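Sulari Kitchen Arm for staff canteens and small production kitchens

Supplied and supported in Australia by Clundmont

If you've ever run a workplace kitchen you'll know the part of the day we had in mind when we put the Sulari together. It's mid-morning, the bread order is short, and somebody still has to stand over the stove leaning into one pot after another. The Sulari is a bench-side arm that takes on that reaching and leaning, so your cooks can get on with the tasting, the seasoning and the talking to people (which is what most of them came into the trade for!).

We first put it to work in the staff canteen at Stultden, where Rajeshwari Raju and her crew look after 547 lunches on a full day. Rajeshwari was polite but doubtful. Her main worry was hours, and she was quite right to raise it, so we sat down with everyone before the arm was ever switched on. The roster stayed as it was, and the time saved went into a proper morning break and a second hot dish on the menu.

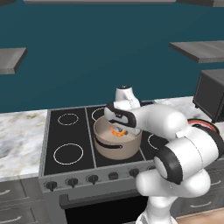
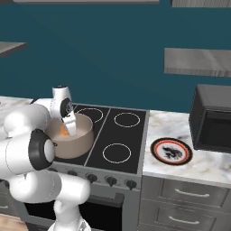 Working beside an arm does change the way a kitchen feels, and we'd sooner you heard that from us early on. People need to agree on who has the stove and when, and for the first fortnight there's a fair bit of "are you finished there, love?" said to a machine. Small pieces of food are where most crews begin, and with the gripper down inside the pot beside a bit of something orange, as it is in both views, a cook can be at the chopping board with her back straight. Yee-man Yen, our trainer, spends the first 2 days on site with you and will happily come back in September or whenever your menu changes.

What you'll need
Clear reach around the stove: 900 mm
Training for each staff member: 60 minutes, paid time please
Power: an ordinary wall outlet

What's included
Sulari arm and gripper
Base column, fitted by our installers
Stop button on a long lead – put it where the shortest person can get to it
Pacheco service plan for the first year

Prices depend on your kitchen, so do ring and have a chat with us. Bring your head cook into the conversation if you can, and anyone else who'll be sharing the stove with it. They always ask better questions than the office does, and Yee-man is glad to answer them over a cuppa.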